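Budgeting for the second pair

Umus priced its first collection station at Pokow as tooling only. The quote covered two hand-held grippers and their marker blocks. Fitting out the table came to another 408 pounds.

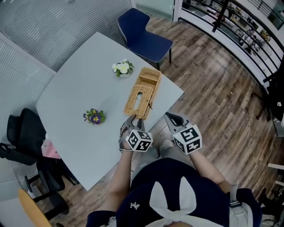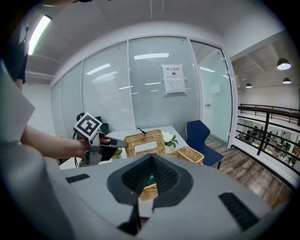
Hand-held grippers in use at the table with the wicker tissue box.

Admasu, which supplies the finger sets, advises replacing them after 500 hours. Panell allows 86 pounds a set and holds one spare per station. Cables are a separate line, at 50 pounds a year. Order both before September.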